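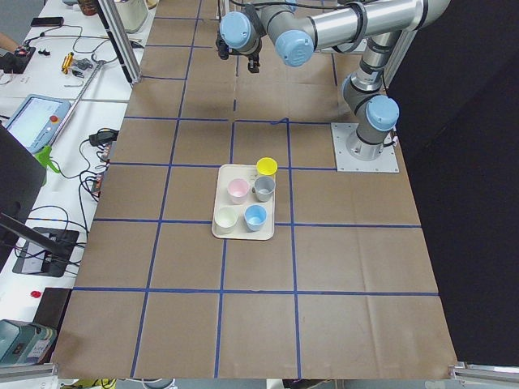
Figure 1. Tray, five cups and a single arm over a taped work surface.

Unit 6: Can a machine do the dishes yet?

Course handout for Household and Shop-Floor Automation. Please read before the tutorial and bring the worksheet from Unit 5, as we'll reuse the chore table.

I love this unit. It's the one where people come in sure of their answer (half of you say "of course they can, I saw a video" and the other half say "not in my lifetime") and go out with a much more interesting one. Robots have been welding car bodies for decades. Clearing up after morning tea is a different sort of job, and working out why is most of what we do for the next two weeks.

6.1 What makes a chore hard

Start with a factory job from Unit 2, the Flisus packing line. Every carton arrives in the same spot, facing the same way, and the arm makes the same move all shift. If a carton turns up crooked, a guide rail straightens it before the arm gets anywhere near it. A lot of the cleverness is in the rail!

Now think about five plastic cups on a tray. They're light, so a small bump shifts them. They have tapered sides, so a grip that's fine near the rim may slip lower down. One might be sitting partly over the tray's edge, and then the arm has to cope with a cup that leans. Move the first cup and you may have changed the problem for the second. You and I sort all this out without noticing, usually while talking to someone.

Three terms to know for the quiz:

Pose: where a thing is and which way it's turned.
Clearance: the free space the fingers need on either side of a thing before they can close on it.
Recovery: what the machine does after something goes wrong. Most of the marks in Assignment 2 are for recovery, so don't leave it to the last page.

6.2 One hand or two

A parallel gripper has two fingers that move together and apart. It's a wonderfully plain tool and you can do a surprising amount with it. Try it at home tonight: put a sock over each hand so that you can only pinch, then unload a dish rack. Cups are fine. Plates are fiddly. Cutlery will make you swear.

Then try it with one arm behind your back. Suddenly you can't steady the rack while you lift something out of it, and passing a bottle from one side of the bench to the other means walking around. A second arm fixes some of that and adds a new worry, which is keeping the two arms out of each other's way.

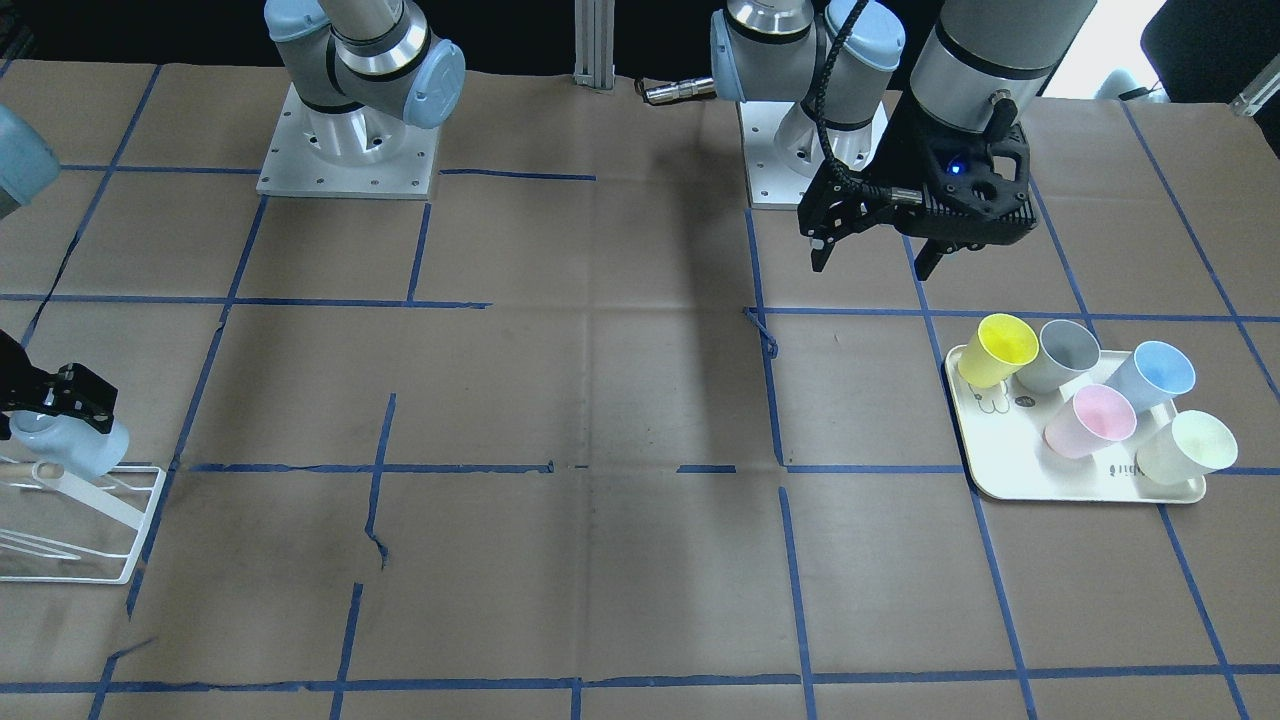
With two arms you also have to decide who does what. The simplest plan is to split the bench down the middle and give each arm its own half. It's safe, it's easy to program, and it falls over as soon as an object has to cross the line. The next plan up is turn-taking, where one arm waits while the other works. You lose time but you can share the space. True teamwork, with both arms on the same object, is the hardest of the lot and the most fun to watch.

Racks deserve a special mention. Thin wires are hard for many depth cameras to pick up, and a bottle has to be turned the right way and lowered between them without catching. Setting a bottle down on a flat bench is a first-year exercise. Setting it down in a rack is a decent honours project.

6.3 Reading a success rate

Here's our worked case. The Heline trial logged 1,767 attempts at household pick-and-place jobs on a bench. For cups on a clear bench the team set a pass mark of 60 seconds per job. When they cut it to 40 seconds, the failures were mostly the arm rushing its approach and nudging the cup. At 20 seconds they gave up on cups and kept going with sponges, which don't mind being nudged.

Before you believe any success figure, ask:

Who put the objects out, and did they put them in the same places each time?
Was a person allowed to step in?
Does dropping it and picking it up again count as a pass?
Had the machine met that exact cup before?

The Sala report in your reader answers the first two and is silent on the others. It's still a good report, and I'd like you to practise being fair to it as well as critical.

6.4 So, yet?

My own view, and you're welcome to argue: single steps, yes. Picking up a cup of a known shape under steady light is well within reach. Whole chores in a strange kitchen, with wet hands nearby and a cat on the bench, no. The middle ground is moving quickly, and shop-floor jobs such as kitting and tray loading will get there before kitchens do, as you can tidy a shop floor to suit the machine.

For the tutorial

Pick one chore you did this week and write down every separate step. Mark the ones that need two hands. Then choose the step you think would fail first and write half a page on how a machine could tell that it had failed.

Groups using the Wenar simulator should load the tray file beforehand, as it's slow on the lab computers. Assignment 2 is due at the end of March, by 5 pm.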